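Home Tickets Knowledge Base Status My Account Log out

Ticket: Letters on the arms sale vote not reaching Senate offices
Opened by: Fidelina Henao, Skiklow
Assigned to: Eusebio Marulanda, Zoris support
Priority: High
Status: Closed

Fidelina Henao, 8:40 a.m.
Our letter page asks people to write to both of their senators before the vote on the arms sale resolution. The page went up on Saturday morning. The dashboard shows 187 letters stuck in "Pending." The House version of the same page is fine and everything there says "Delivered." We have not changed the Senate page after it was published. The vote could be called any day this week, so please treat it as urgent.

Eusebio Marulanda, 9:05 a.m.
I can see the queue. Please don't unpublish the page or press "Resend all," which would create duplicates. A few questions:
- Was the Senate page copied from the House page or built new?
- Did you change the topic field?
- Are the stuck letters from one state or several?

Fidelina Henao, 9:22 a.m.
It was copied. Milagros Guzmán made the copy and edited the text. She says she changed the topic from "Foreign Affairs" to "Arms sales" so the offices would know what it was about. The letters are from several states.

Eusebio Marulanda, 9:50 a.m.
The topic is one problem. Each office has its own list of topics and the form rejects anything that isn't on it. "Arms sales" is free text and matches nothing. I have set it back to "Foreign Affairs" with "Defense" as the fallback.

Retried 13 letters as a test. Eleven went through. 2 came back with "address could not be verified."

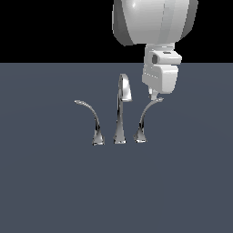

The address errors come from the Wimier lookup, which finds the district and checks that the writer lives in the state. The copied page has a single box labeled "Address," where the House page has separate boxes for street, city and ZIP. Wimier will try to split the single box and usually manages it, but apartment numbers and rural routes throw it off. I have put the separate boxes back on the Senate page. Letters already in the queue have to be split by hand where the lookup failed.

Fidelina Henao, 10:31 a.m.
Thank you. Milagros can do the splitting if you send her the list. One of our people, Teófilo Paucar, sent his own letter at 10:15 to try it out and got "message too long." He had added two paragraphs on the ceasefire talks above our text. Is there a limit?

Eusebio Marulanda, 10:48 a.m.
List sent to Milagros. On length, the page was set to 1000 characters, and your standard text uses most of that. The limit is a page setting and doesn't come from the Senate forms, most of which take more. I raised it to match the House page. Please ask Mr. Paucar to reload and send again. His first attempt was never queued, so it won't be sent twice.

Milagros Guzmán, 1:17 p.m.
All the addresses on the list are split and saved. One writer put a work address in a different state from her home. I emailed her and left that one out.

Eusebio Marulanda, 1:40 p.m.
Released the rest of the queue in small batches. One office was timing out during the first batch, so I held its letters and tried again after 2:30. They went through.

Xóchitl Salinas, Zoris support, 4:10 p.m.
Covering for Eusebio this afternoon. Pending is at zero except for the letter Milagros left out. "Delivered" means the office form accepted the letter. It does not tell you whether staff have read it, and we can't get that information. Your report to supporters should say "delivered."

Fidelina Henao, 4:26 p.m.
Understood, we will word it that way. Teófilo's letter went through too. You can close this. If the writer with the work address replies, do we need a new ticket?

Xóchitl Salinas, 4:33 p.m.
No. Open her letter in the queue, change the address and press "Send one." Closing.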